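Proposed Changes to the Walleye Season on Lake Lirham

The comment period on the new walleye rules for Lake Lirham and the lower Drernumden River closes at the end of October. I have followed the review since spring and attended both public meetings, and several readers have written to ask what the draft contains and what I intend to say in my own submission.

The main proposal would lower the daily bag limit on the lake from four walleye to 2. The minimum length would stay where it is. The river below the Zwahlen dam would be closed to all walleye fishing during the spring spawning run, including catch and release, and would reopen on the same day as the lake. Perch, pike and smallmouth bass are not affected.

The case for the change rests on last fall's netting survey. Crews measured and released 2,044 fish of all species across the lake. Young walleye were scarce in the northern basin and somewhat better represented near the river mouth. Usha Sastry, the biologist who presented the results, was careful to point out that one poor year class does not establish a decline. Her concern is that there have now been several in a row, and that the adult fish anglers are catching today come from spawning seasons that predate them.

I accept that reasoning. I have fished the northern basin for most of my adult life, and my own logbook agrees with the survey more closely than I would like. The fish are larger on average and there are fewer of them.

Not everyone at the second meeting was persuaded. Uriel Mendoza, who runs charters out of Nosisgate, asked that the lower limit be phased in over two seasons, as many of his summer bookings are made during the preceding winter. Marisol Benavides objected to the river closure on different grounds. Bank anglers without boats depend on that stretch in early spring, and the draft offers them no alternative water. I believe her point is the stronger of the two. The agency has stocked Zwahlen Pond with 700 rainbow trout in previous years, and an earlier stocking date there would go some way toward meeting her objection.

There is also the matter of enforcement. The draft refers to increased patrols but does not say who will conduct them or at what hours. The existing patrol schedule on the river ends at dusk, and the spawning run is most active after dark. A closure that is not observed at night would place the whole burden on those who already follow the rules.

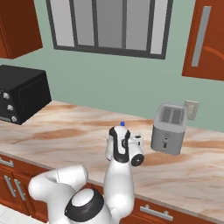

Anglers who keep their fish should also note the section on cleaning and transport. Under the draft, walleye must remain whole, with head and tail attached, until they reach a residence or a permanent cleaning station, so that an officer can measure them. Filleting in the boat or at the ramp would no longer be allowed. For most of us the work will move to the kitchen, and a marble-patterned countertop is a good deal easier to wipe down than a tailgate. I would still put down newspaper first and keep a separate board for fish.

Written comments may be mailed or left at the Nosisgate field office, which is open until 4:30 p.m. on weekdays and closed on Wednesday. Comments should name the section of the draft they address – general statements of support or opposition are recorded but do not receive a reply. My own submission will support the lower limit, support the river closure on condition that night patrols are funded, and request the earlier stocking date at Zwahlen Pond. I will post the agency's response when I receive it.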